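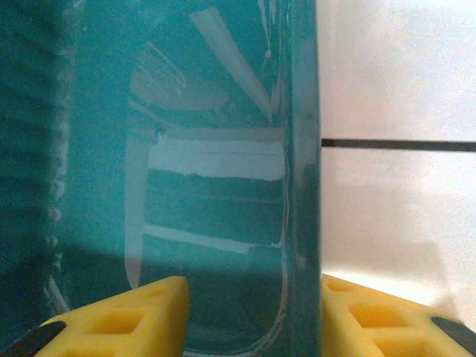

Workplace Automation Project – Final Report
Imke Seidel
Submitted August 9, 2018

So for my placement I picked Clevo, which is a small company in Walavdale that packs spare parts and building-block kits for schools and toy libraries. I picked it mainly because my bus goes past it (sorry, but it's true), and it ended up being a really good choice, as they were halfway through bringing robots into the sorting room and everybody had an opinion.

My question was pretty simple: when some of the sorting goes to a machine, what happens to the day of the person who used to do it?

How I did it

I spent my shifts in the sorting room with a notebook and talked to whoever was willing. My main contact was Uchenna Iyamu, the shift lead, who put up with a huge amount of questions and also read a draft of this to make sure I hadn't got the work wrong. I also handed out a short survey, did some of the hand sorting myself (badly!) and watched the test cell where they try out new jobs before they go on the floor.

What the work was like before

Blocks come back from the schools all mixed up. People sat at long benches and split them by colour into bins, then the bins went to packing. A full shift was 3,000 blocks per person, and a return crate holds 700, so you were into your fifth crate by the end. I managed 754 on my first day before my neck gave out and I asked to go and do labels instead.

What people told me about hand sorting was a bit mixed. Everyone complained about sore wrists and the glare off the benches. But a lot of them also liked it – you could chat the whole time, the radio was on, and you didn't have to think too hard. I hadn't expected that second part and I should have put a question about it in the survey. I only got it from talking to people at lunch.

What it's like now

The job the arms are learning is called Drornona on the schedule, after the software, and it's the same colour split done at the bench: red in one bin, green in the next, and so on along the row. Two arms share one table, one on each side, and the bins sit along the back where either arm can get at them.

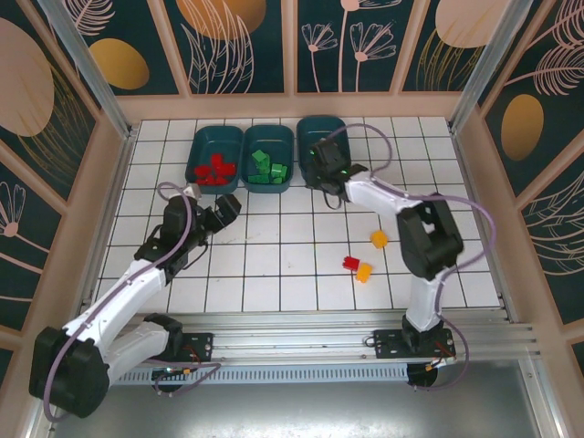 The big change is that the person next to the cell isn't sorting any more, they're minding. They tip out blocks, swap bins, keep an eye on the cables and write down anything that goes wrong. Uchenna has a fault sheet clipped up beside the door and I copied out a month of it. Most of the entries were small stuff: a block picked up crooked, two blocks lying too close together, a bin that had been put back a bit off its spot so the gripper came down on the rim. Each one takes a few seconds to fix, but you have to be standing there when it happens.

That was the part people found tiring. One packer told me she used to go home with sore hands and now she goes home with a sore head. Another one loved it and had already asked to do the Ruppert course, which is the training the company pays for if you want to learn how to set up the arms yourself. It takes 30 hours and you do it on paid time, which I think matters a lot.

No one had lost their job while I was there. Two people had moved over to packing, and one of them was happy about it and one wasn't. The next lot of changes is planned for October, so I can't say how that goes.

What I'd do differently

I'd talk to people first and write the survey after. I'd also ask for the old rosters on day one, because by the time I thought of it they'd been boxed up and I had to go by what people remembered.

What I'd suggest to Clevo

Rotate the minding so no one does it for a full shift. Put tape marks down for the bins. Let the minders help decide what goes on the fault sheet, seeing as they're the ones filling it in. And please move the radio closer to the cell – three different people brought it up, and you can't hear it at all from over there.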